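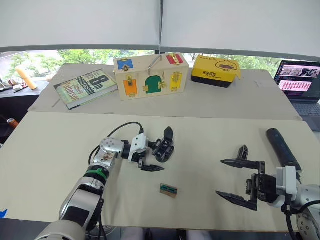
*Both arms over the front board, with a small part between the grippers. The lock box and other test objects are on the board behind.*

Visit to the Cledovine shared workshop, Cáceres, 2022-04-03

Cledovine is a members' workshop on the edge of the town. I went to see Kelell, a two-arm bench build that a few members have been putting together in their own time. The plan is to hand it small assembly tasks and the sort of latch and lid work that is awkward for a single arm. I had read the build log beforehand, so most of my questions were mechanical.

The arms are bought in. The grippers, the brackets and the control code are the members' own work. The code stands at 2692 lines, excluding the arm vendor's library, and the version I was shown was build 303. It runs on an ordinary computer with no real-time kernel. I would have expected trouble from that at the gripper end, but the force limit is handled locally and the computer only sends targets.

## Reach and overlap

The arms share a working area, and the log gives more space to this than to anything else. Base spacing has been changed 3 times. Set too wide, the arms cannot pass a part across; set too close, the wrists meet before the fingers do. The present rule in software is a keep-out volume on each wrist, relaxed only during a handover. Cable routing has to be checked at the same time, as a loop that is clear in one pose can foul in another.

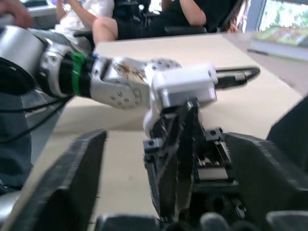
*Wrist view with the two grippers at very close quarters. The green band is on the other arm.*

I asked whether the keep-out volume includes the fingers. It does not yet. The fingers are treated as a separate shape, to be added in May.

## Gripper

The drive is a rack and pinion with the moving parts carried on a steel rail. An earlier version, called Hullimow in the log, used printed slides and was dropped when they wore. The rail costs more and adds weight at the wrist, but backlash is now low enough to ignore for most parts.

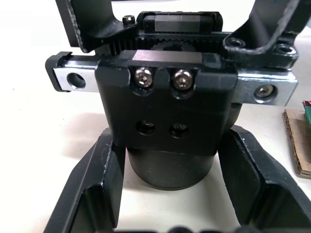
*Gripper from the front: rack or belt and pinion at the top, carriage block on its rail, fingers below.*

The screws are socket caps, and the log asks for a torque check after each long session. I would also want a dust cover over the rack - the teeth are exposed, and the same room is used for sanding.

The design files are due out once the finger mounts are settled. There are 2 mount patterns in the log at present, and they are not interchangeable.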